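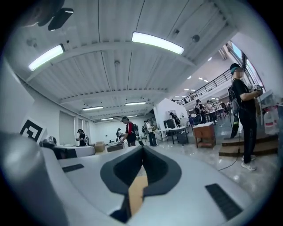
Home News Products Interviews Contact

5th April
By the Groda editor

Stakusport rents out a kit for recording hand work, which robot companies then use for training. It has a hand-held gripper, a backpack and a headset, and the customer gets it for 30 days. I spoke with the product manager, who came to the company in November from a sports equipment maker.

My first question was the price. One kit costs 2,733 dollars per period, and the older version was 2,000. "People complained, and I understand them," she said. "But before, they had to buy the batteries separately, and many bought the wrong ones."

I asked what new users find difficult. She answered quickly: the cable. "They put on the backpack, they bend down to a box, and the cable pulls at the elbow. We made it longer. Now tall people are happy and short people step on it." A clip for the belt is in preparation.

The gripper itself she calls "a little fat." Idenport, which makes the housing, has offered a slimmer one, but then the rubber pads must be glued by hand. She does not want this. "Glue is for school."

Training of a new operator takes one morning. The manual has 103 pages and she admits that few customers read it. Most of them call.

Compared with the Jatoi kit, which we reviewed last year, the rental is more expensive and the support is faster. I asked if a customer can keep the kit after the rental. "He can buy it, yes. The headset we want back, we have too few of them."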